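Brisingate open day – quick write-up before I forget it all

Posted 21 May 2021 in Days Out, Food & Kitchen

Got to the Brisingate potteries open day at last. It was meant to be in April, got moved, and I nearly missed the new date as well. Parking is in the field behind the old kiln yard, £2, cash only, bring coins. Mud. Wear proper shoes.

You get a time slot on the door and they do stick to it. Ours was the first of the morning so the place was quiet, masks on, groups of eight. The guide was very good but talked fast, so my notes are a mess and some of this may be in the wrong order.

First stop the clay store. Cold, smells like a wet cellar. They buy it in now, used to dig it from the bank across the road until the bank started sliding towards the road. Then the mixing room, where you can't hear a word. Then up the iron stairs to the mould shop, which was my favourite bit – shelves and shelves of plaster moulds going back years, teapots, jelly moulds, a hare, half of somebody's commemorative mug. Plenty of them will never be used again but they won't throw them out. Quite right.

Casting next. Slip goes in, you wait, slip gets poured out, and what has stuck to the sides is your pot. I'd read about it loads of times and never really got it until I saw one opened up. Handles are done seperately and stuck on by hand. Oval shapes are the awkward ones apparently, they want to pull out of true while they dry, so they get turned and checked more often than round ones. 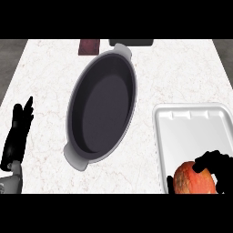

Glazing we only saw through the door because of dust. Shame. The colour tests are pinned up in the corridor though, nearly 200 little tiles, all numbered on the back. The blue they call Geranine (it is not at all the colour of a geranium, I did ask, she laughed) took ages to get right and still goes patchy if the kiln is overfull. The greys are easier. Lots of grey about at the moment, it's what the shops are asking for.

Kilns – big, electric, one of them cooling so we could stand near it. Lovely after the clay store. The old bottle kiln outside is fenced off until the brickwork is seen to, so you just get to look up at it.

Then the Skurkel range, their oven stuff, which I'd gone for really. Had a long chat about looking after it. Main points as I scribbled them: let it cool before it goes anywhere near water, no wire wool, don't go from freezer to hot oven whatever the box says, and put a cloth down if your worktop is stone as the foot can be gritty. My gran's old one broke all those rules and lived to a great age but there you go.

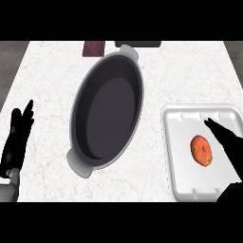
Oval baking dish on the marble.

Seconds shop at the end. Go early. By the time we came out the next two groups had been through and the good shelf was stripped. I got 5 side plates with a wobble and a butter dish with no lid, and was very happy with both. They wrap everything in newspaper and it does hold up on the bus.

Lunch from the Yimyam van in the yard, cheese and onion pasty, too hot, ate it anyway. Tea was better than it looked. Queue long but moving.

Would I go again – yes, mostly for the mould shop, and to see the glazing if they ever put a window in. Allow a good couple of hours. Toilets are by the gate and nowhere else, so go before the tour not after. Dogs are allowed in the yard but not in the buildings. There's talk of another day later in the year, ring them rather then trusting the website, it still had the old date up when I looked last night.

Recent posts
Brisingate market: what's open again
Three walks with a decent tea stop
Getting tea stains out of old cups
The button museum, second try

Filed under: Days Out, Food & Kitchen, Made Locally

Contact | About this blog | Back to top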